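Reviews > Manipulation > Simulation packages > Wrist cameras

Print this page | E-mail this page

We use cookies to remember your reading preferences and measure visits. By continuing you accept our cookie policy. Accept | Settings

Terkham wrist camera and two-finger gripper model, simulation package

Reviewed by Idun Blomqvist

Terkham sells this package as a drop-in gripper and wrist camera for people who train or debug grasping policies in simulation before touching an arm. I ran it for most of July against the Bravau model we already had, using the same arm, the same controller settings and the same set of tabletop tasks. Both packages were loaded from a clean install.

Installation is uneventful. The gripper comes as one asset with the camera already parented to the palm, and the transform between the two is written in a plain text file with units stated. Bravau leaves the camera offset to the user, which cost me an afternoon the first time. The Terkham joint limits loaded correctly. The damping values did not, and the fingers rang visibly on closing until I set them by hand. The manual gives the right numbers in an appendix but the asset ships with older ones.

I ran 200 grasps with each gripper on plain blocks at random headings. Terkham completed 92 percent of them. Bravau was a few points lower, with most of its failures at steep approach angles where one finger touched down before the other. I would not read much into the gap. Friction is a guess in both packages, and a small change to the pad coefficient moved either score more than swapping grippers did.

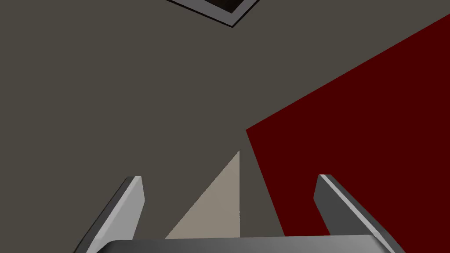

Camera placement decides whether a wrist view is worth feeding to a policy, and it is the strongest part of this package. The default mount looks out between the fingers with a wide enough field to keep both tips in view when they are spread. The palm takes only a thin strip along the bottom, so few pixels are wasted on hardware. The weakness is shading. Surfaces render flat, and a pale face between the fingers reads as a bare triangle with little to say how far away it is. The dark red panel behind the right finger has the same problem: its edges are crisp, but there is no texture to match between views. An RGB-only policy will need help from a depth channel or from a second, fixed camera. Terkham supplies depth as a separate stream, aligned to the color image, and I found no offset between them at object edges.

Finger geometry is simple. Each one is a flat blade with a squared tip, and the collision mesh follows the visual mesh closely. Bravau uses a coarser collision hull, and objects there sometimes stop short of the pad with a visible gap. The cost of the Terkham mesh is speed. With the camera off I measured 1908 physics steps per second on our workstation; with color and depth both on, that fell to 1145. Bravau was faster in both cases.

The controller interface accepts width or force targets, but not both in the same command. Switching modes mid-grasp drops the current target for one step, long enough to lose a thin part. I worked around it by holding width control through the lift. Hoekstra's controller bridge handles the switch properly and works with this gripper, though the license is separate. I also tried the Hernener bridge and gave up after it reversed the sign on finger velocity.

Documentation is short and mostly correct. Support answered one of my two questions.

For work that depends on the wrist view, I would take Terkham over Bravau and fix the damping on the first day. For large training runs on joint state alone, Bravau's speed is the better buy. I would like to see textured default materials and a corrected asset file in the next release.

Print this page | E-mail this page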